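Lista de revisión antes de la compra - mesa de dos brazos
Revisó: Yogesh Pandey. Comentarios para Patricio Yáñez, compras Sistosier. 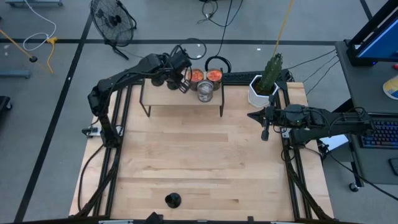 1. Estructura y rieles
Estado: conforme.
Comentario: los dos rieles negros sirven para la mesa nueva. No pedir otros a Holtport.

2. Cables de los brazos
Estado: con observación.
Comentario: los cables van en manojos sobre el brazo izquierdo y uno hace un lazo cerca de la pinza. Pido canaleta flexible, 34 euros por brazo. Es poco dinero y lo pondría en el primer pedido.

3. Cables en el suelo
Estado: no conforme.
Comentario: hay cables enredados detrás de la mesa, y otros van desde el escritorio hasta la estructura. Cubrecables de Clandent: 116 euros, con el envío incluido. Hay que hacerlo antes de junio.

4. Pinzas
Estado: pendiente.
Comentario: falta medir el desgaste de los dedos. El juego de repuesto cuesta 84 euros. Patricio, ¿lo cargamos a mantenimiento o a equipo?

5. Parada de emergencia
Estado: pendiente de prueba.
Comentario: la pruebo el miércoles, con los dos brazos en marcha. Quiero un segundo botón en la mesa nueva - la oferta de Dankwa no lo menciona.

6. Presupuesto
Comentario: Dankwa pide 2633 euros por el segundo puesto, sin instalación. No firmar hasta que se cierren los puntos 3 y 5.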